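Science & Stuff for Kids > Machines > Robots

Print this page | E-mail this page

Search this site: type a word Go

Can a robot clean my room yet?
by Geetha Suvarna

Short answer: no. Sorry.

Longer answer: sort of, a bit, in some places, if the room is very tidy already. Which is annoying, I know. Keep reading.

Start with your own hand. Pick up a sock. Easy, right? You didn't think about it at all. But your eyes found the sock, your brain worked out it was a sock and not the cat, your arm went to the right spot, your fingers squeezed just enough. All in under a second. A robot has to do every one of those jobs too, and somebody has to teach it each one.

What robots are good at now

Doing the same thing over and over. In a factory, the part shows up in the same place every time, so the arm goes to the same place every time. It could do that with its eyes shut. Some of them have no eyes at all!

Vacuuming is pretty good too. Floors are flat. A robot vacuum called (say) the Skeler only has to roll around and not fall down the stairs. It doesn't have to pick up anything. Leave a sock out and it may well choke on it.

What they are bad at

Your room. Nothing is where it was yesterday. Things are squashy, or slippery, or under other things. A shirt has a new shape every time you drop it – think about that one. How do you tell a machine what a shirt looks like when it never looks the same twice?

Kitchens are hard as well. A mug has a handle on one side. A plate is so flat there's not much to grab. A banana is curvy and gets bruises if you squeeze to hard. Three things on one table and each one needs a different grip.

Practice on a computer first

Real robots are slow, cost a lot, and break stuff. So lots of people teach them inside a computer first, in a kind of pretend world, like a video game. The robot isn't real, the table isn't real, the lunch isn't real. Drop a plate and who cares. Start again.

The pretend arm can try something 953 times before you've had breakfast. It might mess up nearly all of them. Fine. It's learning.

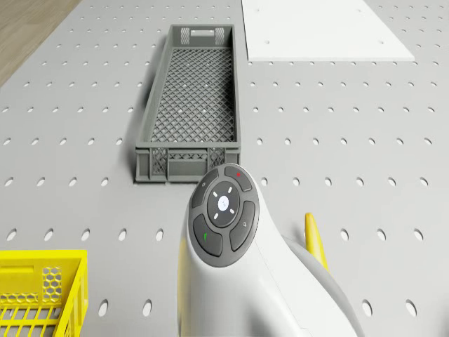
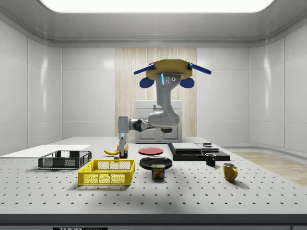

Pretend robot arm, pretend table. The second picture has the gripper at a little colored block, with a banana close by.

Look at the gripper in the second one. Only a simple pincher, pointing straight down. You have four fingers and a thumb on each hand, plus skin that feels everything. Try this: put on thick oven mitts and pick up a coin. Hard! Now you know a bit of what a robot is up against.

And see the yellow and gray baskets? Putting things in a basket sounds like a job for a two year old. For a robot it's a proper test. Find the thing. Grab the thing. Don't hit the mug. Find the basket. Get over the edge. Let go. If it goes wrong at any step the whole job goes wrong.

But then what about the real world?

This is the tricky bit. A robot that's great in the pretend world can be terrible in a real kitchen. Real light changes. Real tables wobble. Real forks are sticky. The people who make robots call this "the gap" and they spend a LOT of time on it. One trick is to keep changing the pretend world. Make it darker. Move the plates. Swap a red one for a black one. Then the robot can't just learn one table by heart, like somebody who memorizes the answers but can't do the math.

What about stores?

A bit easier than your house. Shelves are in straight rows and boxes are mostly box shaped. Let's make up a store and call it Purkwood. A robot there could roll down the aisle at 7 in the morning and look for empty spots on the shelf. Looking is OK. Putting the cans back up, one by one, labels facing front, with people walking past? Much harder. A person is still way faster at that.

Try it yourself

Be the robot. You need a friend, a table and a few things that won't break.

1. Put a blindfold on. You're the arm.
2. Your friend is the brain. They can only say left, right, forward, back, up, down, open, close.
3. Try to get a toy into a bowl.
4. Count how many words it took. We got 67 the first time. Then 49.

Now swap over. Did you do it in less? Did your friend say "no the OTHER left"? Ours did.

Words to know

Gripper – the part of a robot that grabs.
Simulation – a pretend world in a computer, used for practice.
Joint – a place where the arm bends. You have one at your elbow.

So when will a robot clean my room?

I don't know. People who build them don't agree either. Folding towels slowly, yes, some can do that. Your whole room with the Lego and the bunk bed and whatever's behind the desk – not for a good while yet. Go find a laundry bag.

Filed under: Robots, Chores, How Things Work, Ages 8 and up

Print this page | E-mail this page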